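Wako data collection meeting, notes from 5 March 2021

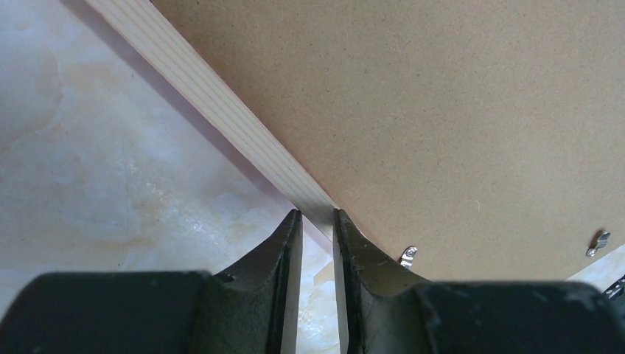 I took notes again (my turn until October, apparently!), so shout if I got something wrong. Driltgate people were on the call, Matubbar dialed in late and missed item 1.

1. Where we are. We have 1797 good demonstrations of the picture frame task and the target is 2059. I'd hoped to be closer, but 35 got thrown out this week after review, mostly ones where the operator paused so long that the model would just learn to sit there. Agreed: if you stop to think, scrap the take and start over.

2. Grip position. Long talk on this one! Half of us pinch the wood strip near a corner, half go for the middle of a side. I said we should keep both, the Gunov model could use the variety. Driltgate wants it labeled, so there's a new field in the log sheet for corner or side. Please fill it in, even on short takes.

3. Clips. Can we count a take if a finger brushes one of the metal clips on the backing? We went back and forth and settled on yes, as long as the clip doesn't turn. If it does, mark it as a fail and keep the recording, we want failures too.

4. Surfaces. Everyone likes the marble pattern, but we can't have all our takes on it. The next 200 go on something plain and dark. I'm picking that up.

5. Wrist camera. Matubbar asked for a lens wipe at the start of every session. Fine by all of us.

To do: log sheet field (Driltgate), dark surface (me), review backlog (Matubbar). Same time next Friday.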